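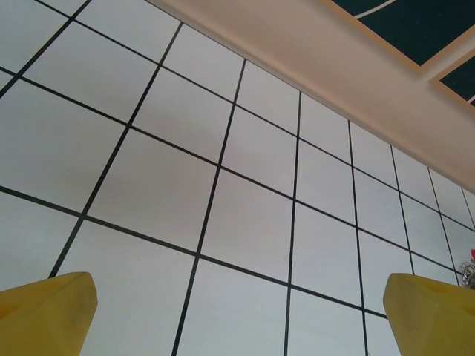
白い大判タイルに黒目地の壁、最近どこの店も部屋もこれ。「黒目地なら汚れが目立たないから掃除が楽」という売り文句、私はあまり信じていない。

目立たないのと汚れていないのは別の話だと思う。白目地なら茶色くなった時点で嫌でも気づく。黒だと気づかないまま半年たつ。

しかも黒は黒で、石けんカスや水アカが白く浮く。前に住んでいた部屋の洗面所がそうだった。乾くと目地の上に粉をふいたようになって、結局毎週こすっていた。どこが楽だったのか。

で、Skellonellの目地用クリーナーを買ってみた。1,528円。「7日間で新品の黒に」と書いてある。7日間毎日こする前提らしい。それだけこすれば水でもきれいになるのでは。

比べるために片側は水とブラシだけにした。6日目の時点で差がわからない。家族に見せても「どっちがどっち?」と言われた。

Uloraの目地ペンも勧められたけど、あれは掃除用品というより塗装。汚れの上から塗ってどうする。塗る前に掃除がいるなら、その掃除で終わりでいい。

内装をやっているJenő Szilágyiさんに聞いたら、「タイルが大きければ目地の総延長が減る。効くのは色より大きさ」とのこと。これは納得した。計算しても、60センチ角と10センチ角では目地の長さがまるで違う。

ただ大判は大判で、線がずれるとすぐばれる。黒目地ならなおさら。下から見上げたとき、線が天井の縁までまっすぐ通っているかどうか。私はショールームに行くとまずそこを見る。嫌な客だと思う。

あと天井まわり。白黒の壁にベージュの廻り縁、天井は深い青緑。カタログで見たら絶対に選ばない組み合わせだけど、案外けんかしない。ベージュが間に入っているおかげかもしれない。認めるのはちょっと悔しい。

廻り縁にもほこりは積もる。壁の掃除の話をする人は多いのに、あの上の話は誰もしない。脚立を出すのが面倒なのは私も同じで、前に拭いたのは6月。

「メンテナンス100%不要」と書いてある壁材のチラシも届いた。こういう数字が出てきた時点で読むのをやめる。

クリーナーはまだ三分の二くらい残っている。明日が7日目なので一応最後までやる。期待はしていない。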